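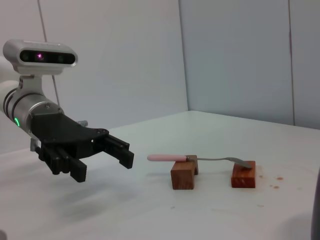 Household Chores Project: Progress Report to the Biwott Fund

Print this page | E-mail this page
Reading time: 3 minutes

Prepared by Dennis Makori, Plorndale workshop, 28th May

1. Summary

The grant pays for us to find out which kitchen and shop-floor chores a single robot arm can do without a person standing by. Our answer at this stage is that it can do a few of them, slowly, when the objects are where it expects them. Picking up hand tools from a flat surface remains the weak point, and most of this period went into that.

2. Work done

We ran 700 trials across 8 chores. The chores were the ones agreed with Lorenz Mösli at the start of the grant: putting away cutlery, stacking cups, wiping a counter, folding a dish towel, sorting screws, shelving boxed goods, emptying a drying rack, and picking up a spatula and handing it over.

The spatula gets its own section because it took the most time. A thin blade lying flat on a table gives the fingers very little to close on. For the current trials the spatula rests across two wooden blocks, one with a notch cut into its underside, so the pink handle is raised off the tabletop. This is easier than a real kitchen drawer and we do not claim otherwise. The arm has a depth camera on the wrist, above the gripper, and the fingers have ridged gripping surfaces.

3. Results for the spatula

We made 171 attempts with the handle raised on blocks. In 148 of them the arm lifted the spatula and held it until the hand-over point. Most of the failures were of two kinds. Either the fingers closed too near the end of the handle and the tool swung, or the camera gave a poor depth reading on the metal blade and the arm stopped short.

Flat-on-the-table trials have started but there are too few to report. Early ones went badly.

4. Other chores

Shelving boxed goods is the nearest to being useful. The Fendik store let us use a back aisle, and staff there said they would accept the current speed for overnight work but not during opening hours. Cup stacking is reliable with one cup shape and poor with mixed shapes. Towel folding has not moved since the last report — we would like to drop it and put the hours into the drying rack.

5. Problems

The replacement finger pads from Rondalon came late, which held up the cutlery trials. The pads have now been fitted and no further order is planned. Software changes made partway through the period mean the early screw-sorting runs cannot be compared with the later ones. Those runs will be repeated.

6. Next period

- Spatula and ladle picked up from a flat surface
- Drying rack with wet plates
- Second visit to Fendik, with mixed box sizes
- Decision from the Fund on towel folding

The next report is due in September. Spending is within the approved budget and the statement has been sent separately to Lorenz Mösli.

Contact | Copyright Plorndale workshop | Back to top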